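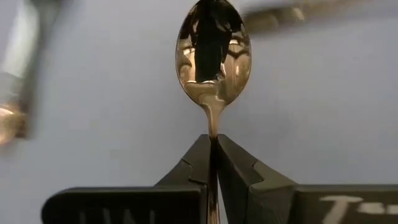
Aileen Salazar reckons a machine that can't empty a cutlery drawer without supervision has no business in her kitchen, and she told me so before I'd even had my coat off. I went to Clestadton hoping to come home and prove her wrong, because I've been washing up for 52 years and would dearly love to stop!

So, the review. The Panthorpe cutlery sorter is a two-armed bench setup running the Hoani software, and I was lucky enough to spend a long morning with it (and a very nice cup of tea). The job I cared about was spoons. They sound easy, but they're thin and shiny and they nest together, and my own grandkids make a mess of it, bless them.

Its grip impressed me more than I expected. It's gentle, it doesn't scratch, and once it has a handle properly between its fingers it seems quite sure of itself. Finding the handle is another matter. I gave it 23 goes at picking one spoon out of a little muddle and it managed 12, with plenty of dithering in the middle while I stood there wanting to reach in and help.
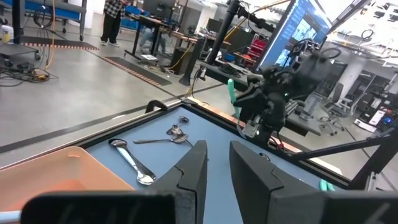
Three spoons on the blue tabletop, gripper open.

Speed is my other grumble. I could have done the whole drawer, wiped the bench and put the kettle on again in the time it took to clear one small pile. It also likes things laid out flat in good light, and my drawer has never been either of those.

Would I buy one? Not for the house, not yet. For a café or a canteen where the same cutlery comes through all day and somebody's nearby to untangle it, I'd have a proper look, and I'd try the Moratside model as well before settling on a favourite. I'm giving it 2 stars for home use, with a fair bit of affection, and I'll be back in July for the next version.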